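**1/** Okay friends, the hand-held gripper comparison I kept promising is finally underway, so get yourself a coffee because I am going to ramble a bit. I've got two sets of finger pads to try, the Stilar ones and the ones from Gevari, and the plan is 300 grasps with each, 600 in all. (My wrists would like a word with me!)

**2/** For test objects I skipped the nice machined blocks everybody uses and went with ordinary household stuff: a cardboard box, plush toys, fabric things that flop around. A rigid cube will flatter any gripper you point at it. I want to know what happens on fuzz.
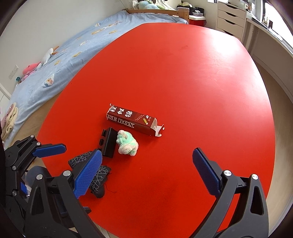 **3/** I'm scoring each grasp the old Barkgate way, which means it only counts if I can lift the thing, hold it for 4 seconds and set it back down without it rolling out of the pads. I tried a looser rule back in May and ended up with numbers so cheerful they were no use to me at all.

**4/** Early feeling, and please don't quote me yet: plush is mostly about how far you close. Squeeze hard and a soft toy just squirms off sideways. Flat cases are the real pests, though, and I've already had 18 misses going for an edge lying flush on the table. 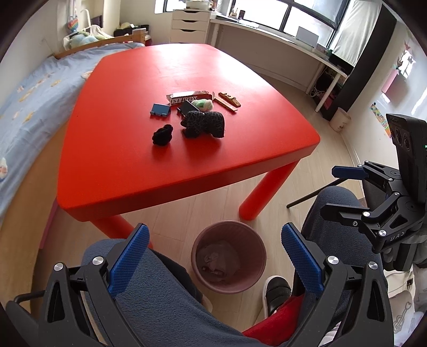
*Blue pads in front of the red table, plush toys up front and the long carton behind.*

**5/** Next up is the same routine with the Quezada controller logging finger position, so I can stop squinting at my own handwriting. If you've used either set of pads on fabric, please tell me how it went, I'd love to hear it!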